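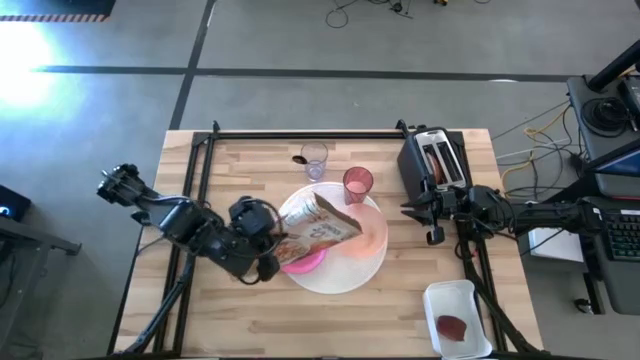

Where do you keep your bread? In its own bag, on the counter, with the end twisted and tucked under the loaf.

I put that question to Viktória Bíró before I'd even taken my coat off, and that was her whole answer. She's been writing her little breakfast newsletter, Fanidham, for a while now, and she has opinions about toast the way other people have opinions about baseball. I'd come over at 7:30 in the morning (her idea!) to talk about why she thinks most of us are eating a worse breakfast than we need to.

"People buy a nice toaster and then they never look at it again," she told me, filling the kettle. "They leave it on whatever number it came with. Try one slice. Look at it. Turn the dial."

She's a big believer in plain sliced bread from the supermarket, which surprised me. I'd expected a lecture on sourdough. "I love sourdough, but it's a dinner bread to me," she said. "In the morning I want a slice that fits the slot and gets golden all the way to the crust."

We got onto plates, and I have to confess I'm a small-plate person. Viktória wants a great big one, white if you have it, with a little dish sitting right on it for the jam or the butter. "Then the knife has somewhere to go and the crumbs have somewhere to go. My grandmother put everything on the table in separate bowls and we spent the whole meal passing things."

Her friend Gaetano Rizzi turned up halfway through and disagreed with nearly all of it. He eats his toast standing at the sink. "I've got 2 kids and a bus to catch," he said, reaching over me for the marmalade. "The plate is a luxury."

The newsletter has 1324 readers, and back in July she asked them what they drink with breakfast. She got 93 replies, and coffee won easily, but she was much more excited by the smoothie crowd, who wrote the longest emails. One of them, Nam-gil Seo, sent a whole page on why a strawberry smoothie belongs in a plastic cup. "He says glass makes it feel like dessert," Viktória said, laughing. "I've thought about it every morning since."

I asked what she'd change in my kitchen, if she could only change one thing. She wanted to know how far my toaster was from where I sit, and I had to think about it (it's across the room, next to the microwave). She looked pained.

"Bring it to the table," she said. "You make one slice, you eat it hot, you make another. You don't get up."

By then my second slice was ready, and Gaetano had taken it.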